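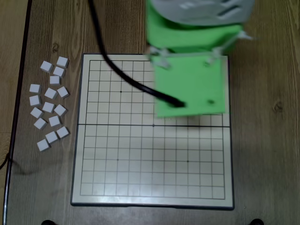 A folding game board and small white cubes on a wooden tabletop

Nesting, also called bird's nest custody, is a living arrangement used by some separated or divorced parents. The children stay in one home full time, and the parents take turns living there with them. When a parent is off duty, he or she lives somewhere else, often in a small apartment, with relatives, or in a second home that both parents share on alternate days.

Background

In most shared custody arrangements, children move between two households. Nesting reverses this, so that school, bedroom, pets and neighborhood friends stay the same. It is usually set up by agreement. Judges in many places can approve a nesting plan, but are often reluctant to order one over the objection of a parent, as it requires continued cooperation over shared property.

Typical terms

A written nesting agreement normally covers the rotation schedule, the time of day at which the parents change places, and the division of household costs. Mortgage or rent, utilities and repairs are commonly split 50/50, though some couples divide them in proportion to income. Groceries are a frequent source of conflict and may be handled through a joint account.

Other common terms deal with cleaning before a handover, private rooms or locked storage, overnight guests, and new partners. Many agreements allow either parent to end the arrangement on 30 days' written notice. Others tie the end to an event, such as the sale of the house or the start of a new school year in September.

Duration

Nesting is often intended as a temporary measure while the divorce is pending or the house is being prepared for sale. Longer arrangements exist – some continue until the youngest child turns 16 or finishes school – but they become harder to maintain if a parent remarries or takes a job in another town.

Advantages and criticism

Supporters say that nesting spares children from packing bags and keeps daily routines steady during the first months of a separation. It can also put off the cost of furnishing a second family-sized home.

Critics point to the loss of privacy and the expense of keeping up to three residences. Disagreements about housework may carry on much as they did during the marriage. Some children take the arrangement as a sign that their parents will reunite. It is generally considered unsuitable where there has been domestic violence or where one parent tries to control the other.

Legal and tax issues

Continued use of the same house may raise questions about the date of separation, which in some jurisdictions affects the division of property. Tax filing status and the right to claim a child as a dependent can also be affected.

See also

Joint custody
Parallel parenting
Parenting plan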